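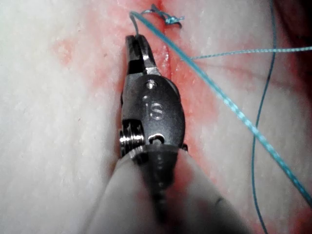
A bit of light-blue suture over a practice pad. Good color for a thread, if you ask me.

OK friends, I've been promising a long thread about thread for months and the kettle is on, so get comfortable. It's going to be about mending by hand, mostly clothes, a little about curtains, and I will wander.

I learned from my grandmother at her kitchen table in Valtstead, where the old spool works used to be. Half the street had worked there at one time or another and everybody had strong feelings about cotton. I thought all families argued about cotton over soup.

Her rule was that you cut your thread no longer than the distance from your fingers to your elbow. I ignored this for a good 2 decades. I wanted to thread the needle once and be done with it, so I'd pull off a piece as long as my couch and then spend the evening picking out knots.

She was right, of course. A long thread gets dragged through the cloth so many times that it goes fuzzy and thin near the eye, and it loops around buttons and your watch and the cat. Short pieces. You'll rethread more often and you'll still finish sooner.

Now, what to buy. For ordinary shirts and pants I use the Kukwood all-purpose, the one on the squat wooden spool. It isn't fancy. It comes in a decent gray that disappears into nearly everything, and if I could only own one color it would be that gray (sorry to the rainbow people, I love you, I am one of you).

A spool of it has 200 yards on it, and I get through one every winter or so. If you only sew on buttons you may be leaving yours to somebody in your will.

I also have a giant cone of 1,000 yards that I bought because it was cheaper by the yard. It's mustard. I do not own anything mustard. I use it for basting, where the ugliness helps because you can see every stitch you need to pull out later, and I have barely made a dent in it.

Needles! People hang on to needles forever and they shouldn't. If it squeaks going through, or you feel a tiny catch when you run it along your fingertip, it's done. I put the old ones in an empty mint tin with tape around it so they don't end up loose in the trash.

The size matters more than I used to think. I did all my mending for years with one big needle that came in a hotel kit, and then wondered why my good blouse had little holes marching along the cuff. Thin fabric, thin needle. Jeans, get the stout one and a thimble, and don't be proud about the thimble.

Speaking of which, my thimble came from the button counter at Derno, back when they still had the button counter. It was upstairs next to the lampshades and the lady there would match a button from memory if you described the coat. They've got luggage up there now. I went up once to look and came right back down.

Several of you asked about wax. Yes, I wax! A little cake of beeswax, pull the thread across it, then run a warm iron over it between two scraps of paper so it soaks in. I only bother for buttons and coat hems. For a T-shirt you can skip it and nobody will come to your house.

Buttons, since we're on them. Sew them on with some slack. Lay a toothpick across the top, stitch over it, slide it out, then wind the thread around underneath a few times before you knot it. That makes a small stem and the button sits up where the buttonhole can get at it. On a heavy coat I put a flat little button behind, on the inside, and sew through both.

Socks. I know, I know. A darned sock takes me an evening and a new pair costs less than the snacks I eat while doing it. I still love it. You go up and down like stringing a loom and then over and under across, and somewhere in the second half it turns into cloth right in front of you.

Don't pull the darn tight, though. I made a whole drawer of puckered heels that felt like walking on a raisin. Leave a tiny loop at each turn so the wool has room to settle in the wash.

Curtains I promised, so, curtains. I hemmed a pair that were 90 inches long for the front room and I'd measured them lying on the floor. Please hang yours up for a week first. Heavy fabric drops, and mine dropped so well that I had to take the entire hem out and do it over, sitting on the windowsill with the things still on the rod.

Blind stitch for those, by the way. Catch just a thread or so of the front fabric each time and take a good long bite of the folded part. Matching color if you have it, and if you don't, go a shade darker. Lighter shows up. I don't know why but it always does.

Everything I own for this lives in a canvas bag we call the Carrier, with a capital C, because it was printed on the side when I got it and the name stuck. Scissors in the outside pocket, thread in the middle, and a layer of mystery snaps at the bottom that I will never sort.

The scissors are for fabric ONLY. I have a ribbon tied on the handle as a warning. Somebody in this house cut a cereal box with them in December and we have talked it through and we are moving forward – slowly.

If you're brand new, start with a dish towel. Fold over an edge and sew it down badly, then do the next edge. By the last side your stitches will be looking pretty even, and you'll have a towel that dries dishes exactly as well as the crooked one did. I still have my first one and I use it every week!

Somebody asked which knot I use at the end. I don't really knot, I take a few tiny stitches on top of each other in the same spot and then run the needle between the layers for an inch before I snip. It lies flatter and it doesn't scratch at the back of your neck.

Post me your mending, please, wonky ones especially. I'm doing a coat lining next and I'll put up the pocket part first since that's where I always go wrong.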